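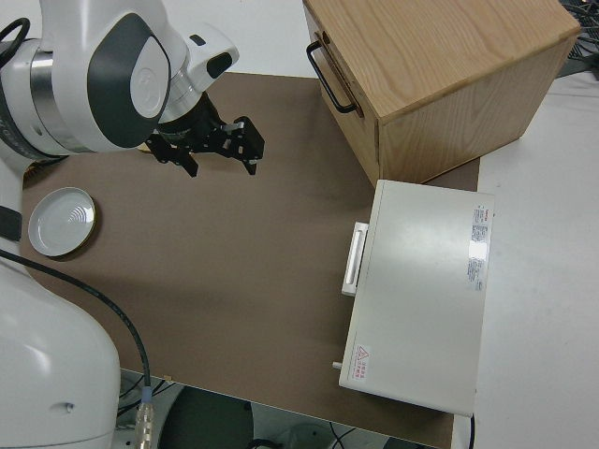 White arm, black gripper, brown tabletop

Going to Shows Alone - speaker notes
5 min read

We use cookies to remember your preferences. Accept / Manage settings

OPEN
Wait for the door to close. Hi. Thank Huguette Millet for asking me and for the mic stand that goes low enough.

Ask: who's been to a concert by themselves? Hands. Leave it a second. Don't comment on how many.

Start with the parking garage. February, sitting in the car outside the Dimitrov, engine on, ticket on my phone, 56 years old and trying to work out if I could go home and say I'd gone. Band was Skirnell. Loved them since the first record, never seen them. My sister had the other ticket and she had the flu.

Sat there 19 minutes. I know becuase the garage receipt and the ticket scan both have a time on them. (pause - usually a laugh)

Went in. Missed most of the opener. Stood by a pillar.

WHY I'D STOPPED
- last show before that was 12 years earlier
- kids, work, knees
- mostly had nobody who wanted to go. Husband likes golf on TV. Love him. Not coming.
- kept waiting for company. Bands break up while you wait. Say the list of ones I missed, fast, don't get sad about it

THE PILLAR
What it felt like. First three songs hated it. Sure everybody was looking. Checked phone, fake texted. Wrote "hello hello" to myself, still have it.

Fourth song was the slow one off the second album. Whole room went quiet. Put the phone away. Cried some, the OK kind. Didn't have to turn around and explain it to anybody.

Drove home with windows down in February. Stupid. Great.
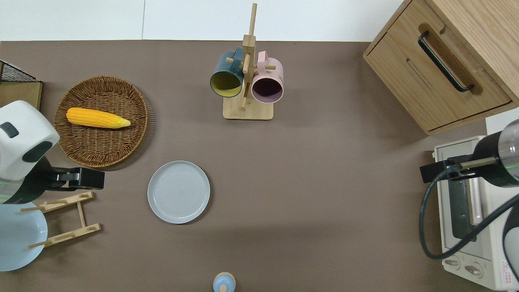 Corn in a round wicker basket

WHAT I DO NOW
Go slower through this part, people write things down.

Tickets. Single seats come up late. Good ones too, there's often one odd seat left in a row when the pairs are gone. I look the afternoon of. Got second row at the Funder that way. I use Astodine for alerts, not paid to say that, the alerts are too loud, turn the sound off.

Where to stand. Sound desk. Go find the person with all the knobs and stand just in front of them. Sounds best there, and tall guys don't seem to go there as much. Also if you feel odd on your own there's something to look at.

Eat before. A real dinner, sitting down. Learned at the Funder, a pretzel was dinner and I had to sit on the stairs for the encore.

Coat. Leave it in the car if you can bear the walk. Coat check line after the Dimitrov was longer than the encore.

Earplugs. Yes. Every time. Hold up the little case. I have a ring in my left ear from 1980s me who knew better.

Getting home. Tell one person where you are and when you'll be back. My daughter gets a text that says "in" and one that says "out". She does the same for me now.

TALKING TO PEOPLE
You can or you don't have to. Best line is "have you seen them before". Works on everybody, teenagers too. Guy at the Skirnell show had driven up to 2 hours each way for every date he could get to. Told me which song they'd close with and he was wrong, and so happy to be wrong.

If you don't feel like talking, stand on the aisle side and look at the stage. Fine.

Skip if short on time: the story about the wrong venue. (I was in the right street. It was a dentist's.)

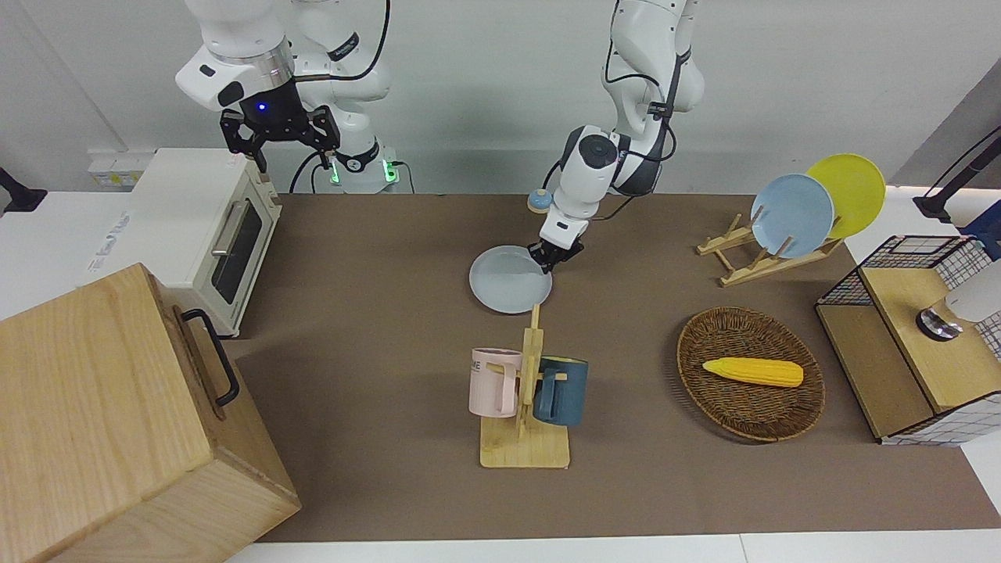
Light blue plate, gripped at the rim

THE BAD ONE
Do tell this. Don't skip it again like last time.

Outdoor show, rain, band I won't name. Singer was in a mood, played forty minutes and walked off. Nobody to grumble with on the way back to the car. That's the part that is worse alone, the grumbling. I called my sister from the road, hands free, and grumbled at her, she was half asleep. Helped.

Still bought the next ticket that week.

ASK THEM
- name a band you'd go see tomorrow. Say it to the person next to you
- are they touring. Look it up now, phones out, I don't mind
- anybody playing close? get them to shout it out. Repeat it back for the back row, they can't hear

If it's dead quiet tell the dentist one after all.

CLOSE
Skirnell are back in the fall, at the Funder this time. My sister has a ticket. So do I, differnt section, we're meeting at the merch table after.

Thank Huguette again. Questions. Water is under the lectern. Give the clicker back!!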